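The municipal library in Urkham reopened its local history room in July, after a move that took the room's manager and her staff most of the spring. She spoke with the Skedasska regional newsletter about the collection and the people who use it.

"We hold 2,705 bound items, and until this year a good part of them could be seen only on request," she said. "Residents assumed the room was closed to them."
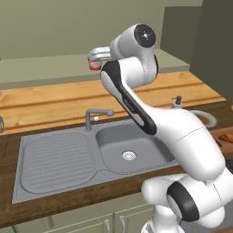

The collection began with parish registers and the papers of the Dogbe mill, which the town received when the mill closed. Household records came later and are now the most requested, according to the manager. "People want to know how their grandparents kept house," she said. Recipe books, grocery accounts and hand-drawn plans of kitchens are consulted every week. Many of the plans show the arrangement still familiar today, with the sink let into a wooden countertop, and visitors often compare them with their own homes.

Funding remains a concern. The room operates on a yearly grant of roughly $2,000 for repair and binding – a sum that has not changed in five years. "We repair what is being read," the manager said. "The rest is boxed and waits its turn."

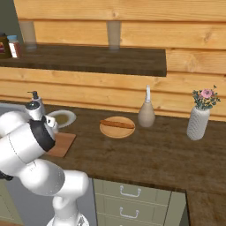
By the Skedasska Newsletter Staff
Libraries and Archives

Readers may now use the room without an appointment until 9 p.m. on Wednesday, and until the usual closing time on other weekdays. Original documents may not be borrowed. Copies of the mill papers can be ordered at the front desk.

The next set of records to be opened will come from the former Grirkora school. "The attendance books are in order," the manager said. "The letters are still being read."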